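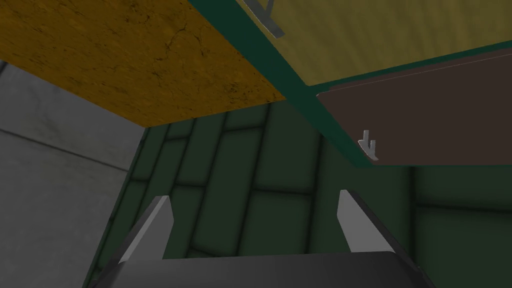

Wall cabinets above green tile.

About Muvgate

2024-03-31
By the Muvgate office

Print this page | E-mail this page

Muvgate is a family-owned jewelry workshop and store in Ovwood. We make wedding bands and signet rings, reset old stones, and resize and repair pieces bought here or anywhere else. We have been in business for 33 years.

The shop started as a repair counter. For the first few years we did little besides clasps, chain links and watch batteries. Customers kept asking if we could make a plain band to sit next to a ring they already owned, and that work slowly took over. Today bands are most of what leaves the building.

What we make

We work in yellow gold, white gold, platinum and silver. Most bands are made to order in the customer's size. The store also keeps a tray of sample widths, from 2 mm up, so people can try them on before choosing. A narrow band and a wide one feel very different after an hour, and we encourage people to walk around the store with a sample on.

Signet rings are cut from solid metal and engraved by hand. Bring a drawing, an old seal or a set of initials and we will work from that. We do not copy another maker's current designs.
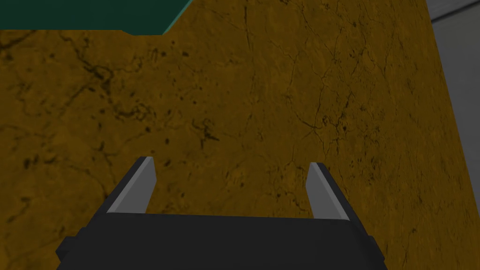 Resetting is the other large part of the work. People often inherit a ring they would not wear as it is - the setting is worn thin, or the style belongs to someone else's taste. We check the stone first, then talk through what can be kept. Old gold can sometimes be melted and used in the new piece, depending on its purity and how many solder repairs it has had. If we can't reuse it, we will weigh it and credit it toward the order.

How orders work

We take a deposit of 30 percent when the design is agreed. Bands usually take 20 working days. Signet rings and resets take longer, and we give a date in writing once we have looked at the piece. January is our slowest month and a good time to bring in repairs.

Resizing on anything we made is free once, at any time. Eternity bands with stones all the way around are the exception, as they generally have to be remade.

The Wendt store

In addition to Ovwood, we have a small store in Wendt. It carries the same samples and takes in repairs, but all bench work is done in Ovwood. Pieces travel between the two insured and sealed. Orders placed in Wendt can be picked up at either store.

Onis

Onis is our own line of plain silver rings, sold from stock in both stores. They come in whole and half sizes, and engraving inside the band is included - up to two words or a date.

Appointments are needed for resets and signet rings. For everything else, just come in.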